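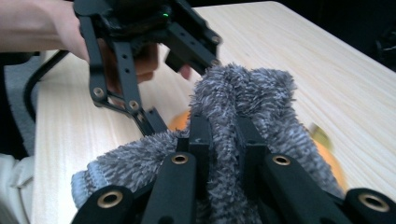
Handout 5: Looking after the hand-held grippers

Read this before you come to the bench on Saturday. Graça Valente wrote the first version, Vasco Rocha crossed half of it out, and what follows is the treaty.

Why chenille

We use the shaggy gray chenille as the check cloth because every loop on it wants to live in a joint. A gripper that can close on chenille and come away clean will behave itself on a dish towel. A gripper that can't will tell you so in front of everyone. The picture at the top is the two-gripper check: one gripper holds the cloth low, jaws buried in it, while the second comes down on the top of the fold. Note how the fibers get between the bars. They will be the subject of most of your Saturday.

Before you start

Switch the gripper on and find the small green light on the body, above the linkages. If yours is dark, put the gripper in the tray marked Trirkus and take another. Please do not shake it. Shaking has been tried, at length, by people with better grades than yours.

Cleaning the joints

1. Power off. Open the jaws all the way.
2. Pull long fibers out with the blunt tweezers, following the bar toward its tip. Pulling sideways snaps the fiber and leaves the half you wanted.
3. Look through the holes in the linkage arms against a lamp. You should see lamp.
4. Wipe the pivot bolts with a dry cloth. (A smooth one. Every December somebody reaches for the chenille.)
5. Work the handle through 16 full strokes. If it catches, go back to step 2 and be less optimistic.

Pivot bolts

These loosen with use. Hold the finger assembly between thumb and forefinger and rock it gently. A faint give is fine. A click is not, and the bolt wants a small turn with the driver from the Ostham kit. Stop as soon as the click goes. Overtightened bolts make a stiff handle, and a stiff handle makes a tired wrist and a bad afternoon's data.

Grommets

Check that each brass rim sits flush in its black part. A raised rim snags cloth, and the cloth will lose. Do not glue a loose one. Prolier paste is for the bench vise, whatever the label on the jar used to say.

The check itself

Work in pairs, one gripper each. The lower gripper closes on the cloth and stays put. The upper one approaches from above and pinches the top of the fold, lifts, holds, releases. Swap and repeat. Write down any release where fibers stay with the jaw. "Mostly fine" is not an entry.

The log

One line per gripper: number, strokes since last cleaning, what you found, initials. Full cleaning is due every 200 strokes of cloth work. Gripper 993 is on its own page, for reasons the page makes clear.

For discussion

Read the first section of the Buthelezi notes and bring one thing you would change about the cleaning order. Vasco has already proposed doing step 4 first. Graça has already replied.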